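Brimis Boards > Home & Storage > Small stuff that multiplies

Thread: Hair clips in a box, yes or no

luik_lane
06/03/2026
My daughter's fuzzy clips have been living in a drawer with the batteries and the takeout menus. Tonight I gave up and put a plain box on the bed, black outside, white inside, with a 2017 Chinese booklet cover lying in the bottom of it. The brown pompom clip went first. 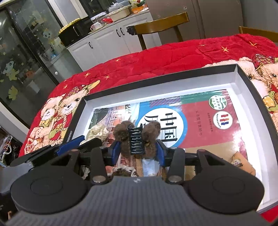
My question is whether one open box is enough or whether I need dividers. Drakine sells a divider set with 20 slots and I do not own 20 of anything I like.

povilas_hunt
Dividers. An open box is a drawer that moved. Give it until September and the lace will have eaten everything.

luik_lane
The lace is staying. It belongs to something. I'll remember what.

acruzado
Disagree with Povilas. Dividers are fine for earrings, but anything fluffy gets squashed in those slots and comes out looking like it slept on a bus. Open and shallow is better. I'd lose the paper at the bottom, though.

povilas_hunt
Aileen, you keep yours in a salad bowl.

acruzado
A very good salad bowl.

brarov_bob
Keep the paper. Lint shows up on it and you can just lift it out and shake it. Also, which clip are we talking about? The spring kind and the claw kind don't store the same. Claws catch on everything.

luik_lane
Both kinds, sadly. The claw is the bigger pest — it grabs the yarn every time I pick it up. Same box, same bed:

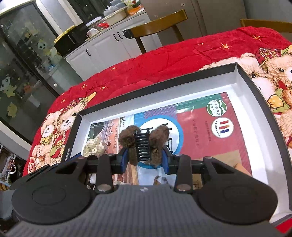

The claw clip with the pompom ears, and the box on the teddy bear bedspread.

brarov_bob
Yeah, that one goes in its own bag. Close the teeth around a piece of card and it can't grab anything.

povilas_hunt
A bag inside a box. So, a divider.

acruzado
Where's the bedspread from? My niece would move in with you.

luik_lane
It was a gift, and no label. I'm trying the card trick first. If it fails I'll buy the 20 slots and Povilas can have 2 of them.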